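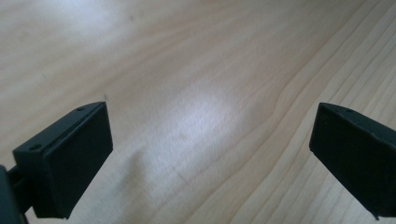

Tabletop, light wood

sreekumar_i
Looking for a finish for this table. The shop suggested Vondero hardwax oil, 72 for the small tin. Is it worth it over plain varnish?

mrotich
I used oil on my desk. Two thin coats, left it 7 days before putting anything heavy on it. Easy to touch up later.

bangera_r
I'd go with varnish. Oil needs redoing every year and coffee rings still get in.

mrotich
Mine hasn't needed redoing. Depends how thick you put it on.
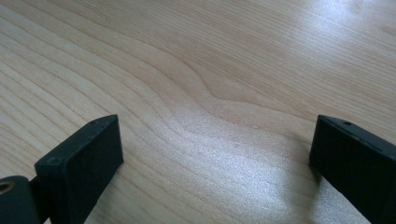 sreekumar_i
I don't want it going yellow either. Has anyone used the water-based stuff from Dilletti?

bangera_r
Yes, on shelves. Stays clear. Sand lightly between coats and try it on the underside first.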